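I've been meaning to get to one of the Zaltitik open days ever since they moved into the old Penner building in Hendbridge, and this time I finally managed it (two buses and a very long walk round the wrong side of the car park, but never mind). The leaflet said "laundry, bedding and the home" and I'm exactly the sort of person who'd cross town for that.

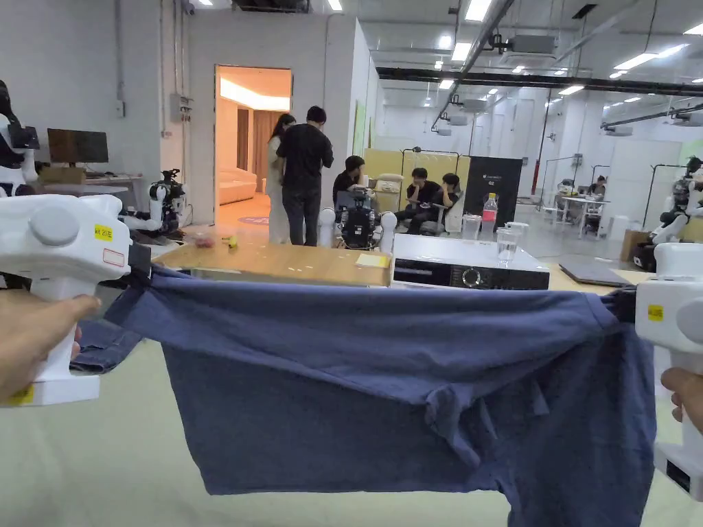 Words: the editor, Hendbridge Home Notes | 9 Sep 2022 | Filed under: Days out

So, T-shirts first. I've always folded mine the way my mum did, flat on the bed, sleeves in, bottom up to the neck, done. I've never once thought about how much of the job is getting the thing stretched out to begin with! A navy T-shirt held up sideways is mostly sag, and if you lay it down like that you get the sag folded in as well. I went home and tried giving mine a proper pull from both ends before laying it down, and my drawer shuts now.

The room is big and bright, more workshop than house, but with a bed, a front-loading washing machine and light wooden tables it starts to feel quite homely. There was a sofa too, which I had my eye on from the minute I walked in. I do like having the washing machine within sight of the bed. In my flat it's clean clothes up two flights of stairs and half the socks lost on the way.
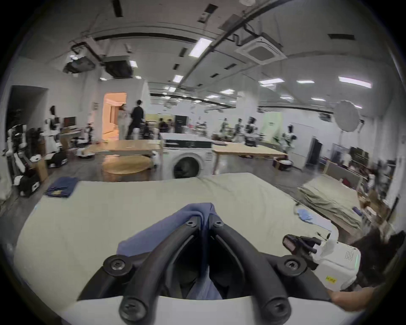
Blue cloth over the mattress, with the washing machine beyond.

I spent far too long looking at the mattress. It's quilted, in a pale greeny-beige, and I'm now convinced that a bed is a better folding table than any table. You get the width, you don't have to bend as much, and things don't slide off. The khaki stack was my favourite of the lot, wrinkles and all. My own stacks look like that and I felt very seen.

Then there was the sheet. A big sage-green one, a really lovely colour, and I've been looking for something similar since December without any luck. The one I nearly bought was from Lostik and it was more of a pea soup once I got it under the shop lights. 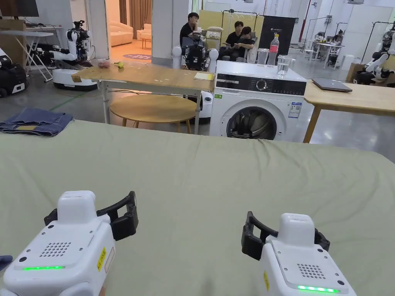

Jeans are another matter. I fold mine in half lengthways and then in three, and somebody standing near me said she only ever hangs hers, and we had quite a long chat about it by the tea urn. Tea was free, by the way, and the biscuits were decent. I'd have liked somewhere to put my coat, and the sign for the loos points straight at a cupboard.

What I really wanted was more about sheets, the fitted kind especially. I can do a flat sheet with a second person on the other end, but on my own it all bunches up in the middle and I end up rolling it into a sausage and hiding it at the back of the airing cupboard. I asked, and was told a session on bedding is being planned for December. I've put my name down.

It's an easy afternoon out if you like that kind of thing, and I came home and redid three drawers before supper – my knees have not forgiven me.
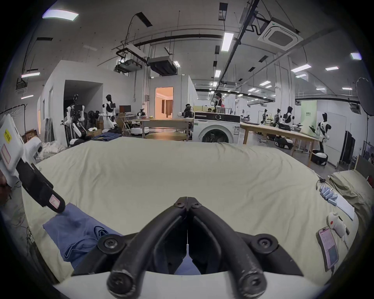
Is it better to fold on a made bed or a bare mattress?
I'd go for the bare mattress if you've got the choice. A loose sheet ruckles up under your hands and you end up smoothing two things at once. If the bed's already made, pull the sheet tight first and start with the smaller clothes.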